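Contact state estimation (gripper control)

Contact state estimation is the part of a robot's software that tries to answer a simple question: what are my fingers touching, and how hard? I look after this article on our little wiki, and I write it the way I'd explain it over coffee, so expect a few detours. If you want the math, the Yammine notes have a lot more of it (and far fewer words).

Overview

A gripper controller needs to know more than how far apart its fingers are. It needs to know whether the thing between them is pushing back, whether it's sliding, and whether it's changing shape. Put those together and you get what most of us call the contact state. Some people call it the grasp state, and a few older pages here use "hold state" – same idea, and I've been slowly fixing the links.

The estimator sits between the drivers and the planner. It reads finger position, motor current and, when there's a camera at the wrist, the picture as well. Out comes a small message saying something like "touching, not slipping, soft." The planner reads that and decides whether to go ahead, squeeze a bit more or back off and try again.

The usual states

In Jerell, which is the control package I know best, there are five states: open, closing, touching, holding and slipping. I've seen other packages get by with four, folding "touching" into "closing," and that works fine for hard parts. With anything squishy I'd really want them kept apart! A soft object can be touched for quite a long stretch of finger travel before there's enough force to lift it.

Each state has an entry rule and an exit rule, and the two shouldn't use the same threshold. If they do, the estimate flickers back and forth whenever the reading sits near the line. Jerell lets you set both numbers in one config block, and the gap between them is called the band. My first band was way too narrow and the log looked like a barcode.

Soft objects

Soft things are where this gets fun. Squeeze a metal block and the motor current shoots up the moment you touch it, so a plain threshold does the job. Squeeze a sponge and the current creeps up gently, the fingers keep moving, and a controller that's waiting for a sharp jump will happily keep closing.

The common fix is to watch the slope instead. The software keeps a short window of readings (I use eight) and compares how much the current rises with how much the fingers move. A low, steady slope means soft. A steep one means hard, or means you've squashed the soft thing flat and you're now feeling the other finger through it. Telling those last two apart takes a bit of memory: if the slope was low a moment ago and is steep now, call it compressed and stop.
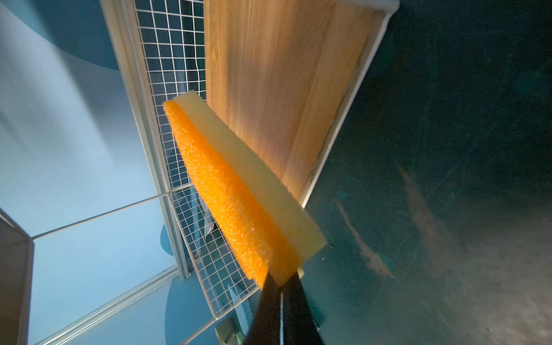

A two-layer sponge held near its lower end; the orange foam bulges a little around the left finger.

Layered objects add a wrinkle of their own. When one side is coarse and open and the other is denser, the two fingers are pressing on different materials, and most of the squashing can happen on one side. The current reading only gives you the total. From the motor's point of view it's one springy lump, so if you care about which side is giving way you have to get that from vision.

What the camera adds

A wrist camera sees the fingers from close up, and that makes it handy for shape changes. Aster, the perception side of the setup I use, draws an outline around the held object and checks how that outline moves between one picture and the next. If the outline stays put relative to the fingers, the grasp is good. If the whole outline drifts, it's slipping. If only the part near the fingers changes, that's the object deforming, and slip shouldn't be reported at all.

It also gives you the angle. An object held by one end can lean well away from the direction the fingers point, and the planner needs to know where the free end is before it moves anywhere near a rail or a shelf. Aster fits a long box to the outline and passes its angle along. For chunky shapes the box can flip by a quarter turn when the two sides look nearly the same length, so I keep the last good angle and reject sudden jumps.

Backgrounds matter more than I expected when I started. Wire grids are a pain, with all those thin, bright edges for the outline code to grab onto. Wood grain is milder but can still pull an edge off course. A strongly colored object helps a great deal, and a pale layer next to a bright one is the classic trap: the software locks onto the bright part and loses the pale part, and the box comes out too thin. Merging neighboring color regions that move together usually sorts it out – just check that a finger doesn't get merged in as well.

Timing

The motor readings come in much faster than the pictures do, so the estimator has to live with two clocks. The tidy way is to stamp every message at the source and line them up afterward. The lazy way is to use whatever arrived last, and I'll admit that's how mine ran until April. It mostly worked, but slip got reported late whenever the arm was moving fast, and I spent ages blaming the thresholds.

Tooling

Under is the log viewer that goes with Jerell. It plots the state as a colored strip beneath the current and position curves, and you can drag a threshold line and watch the strip redraw without running the robot again. I do nearly all my tuning there. Save the log before you start dragging things, though, as the undo button only goes back 2 steps.

Known gaps

Very thin cloth still defeats the slope method, and see-through objects defeat the outline method. Twisting in the grasp is picked up by the angle check but gets filed as slip, and I'd like it to have a state of its own.

Page last edited 3/1/24.

See also: Grasp planning; Jerell config blocks; Slip detection; Wrist camera calibration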